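Plikent Automation Centre
Gallery: Open Day, August 4, 2019

The Plikent Automation Centre welcomed 335 visitors to its annual open day. The programme was arranged by Oluf Arnardóttir, Head of Public Engagement, and included demonstrations in the Urkar Hall, two short talks and a guided walk through the workshops. The Centre thanks all those who attended, and the staff of Prokard, who kindly lent seating and display boards for the occasion.

The notes on this page follow the order of the printed programme. Visitors who wish to read the longer account of each project may ask at reception for the spring report, published in March.

Welcome and opening talk
Ms Arnardóttir opened the day with a brief history of the Centre, from its first rented workshop to the present building on the Bai estate. Questions from the floor concerned apprenticeships, noise levels and the use of the car park at weekends.

Workshop walk
Parties of 12 were taken through the machine shop and the electronics room. The walk lasted nearly 97 minutes for the last party, whose guide was asked a great many questions about motors. Children under eight were accompanied by an adult throughout.

Handling of soft goods
The demonstration in the Urkar Hall dealt with clothing. Rigid parts such as boxes and bottles keep their shape when they are lifted; a garment does not, and its edges may be hidden under another. Staff explained how a machine may be guided to choose a point at which to take hold of the cloth, and why a heap of mixed garments remains a hard task. 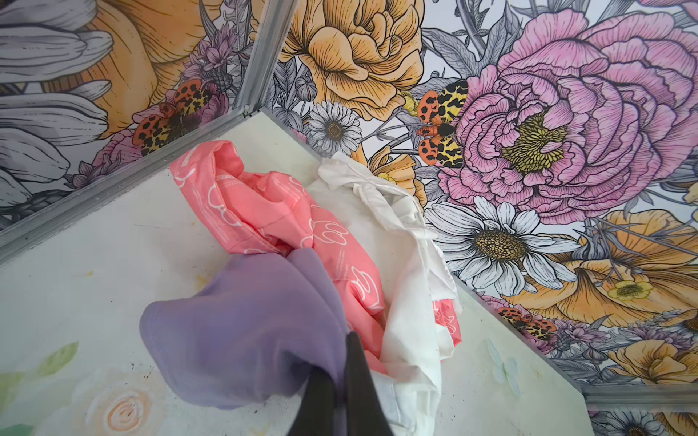 The talk which accompanied the demonstration also dealt with colour and pattern. Work on plain backgrounds alone gives a poor idea of how a system will manage in an ordinary home, and the Centre has for some years favoured settings with a busy decoration.

Garments in the work area
A pink garment with white line drawings, a plain white cloth and a lavender knit lie together, with the black finger of the gripper pressed into the fabric. The walls are papered with large flowers and moths.

Closing session
The day ended with a discussion on the place of automation in laundries and care homes. Several visitors spoke from their own working experience, and their remarks have been passed to the project leads.

Requests for school and group visits should be made in writing to the Public Engagement Office, quoting reference 3248. Groups are asked to give the ages of those attending and to mention any access needs.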